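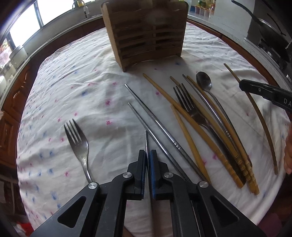 Sorting mixed cutlery, project report
Kirstin Haldane and Valentin Lehner
16th October

Our part of the Encombe project was the table. The question was simple: if forks, spoons and chopsticks all end up on one cloth, what is the quickest way to get them sorted by kind?

Background. Canteens that serve noodles and rice next to pasta get a mixed pile after every meal. Metal chopsticks are the worst part of it. Thin, slippery, they roll, and on a light cloth with creases they sit in the folds. Wooden ones have more grip but look alike until you check the ends.

Method. Wrinkled white tablecloth with pink and blue marks on it, a rack on the table. Cutlery spread out, then picked up a piece at a time. We did 3 rounds. Round one no rules, round two metal first, round three longest first.

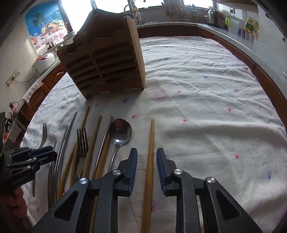
Fig. 2. Wooden and metal chopsticks with forks and a spoon, one wooden chopstick apart from the rest.

Results. Metal first felt best to both of us. Once the metal chopsticks are gone the wooden ones are easy to seperate. Longest first was slow, too much comparing. No rules was ok at the start and then messy.

Problems. Pieces lying across eachother. If a fork rests on a chopstick you move both. Also did not iron the cloth, should have, the folds probably cost us time.

Next. Try a plain tray instead of cloth. Pair the chopsticks by length, we ran out of time for that.

Related projects
Kevari: stacking bowls
Munro: folding napkins
Amar: labels for kitchen drawers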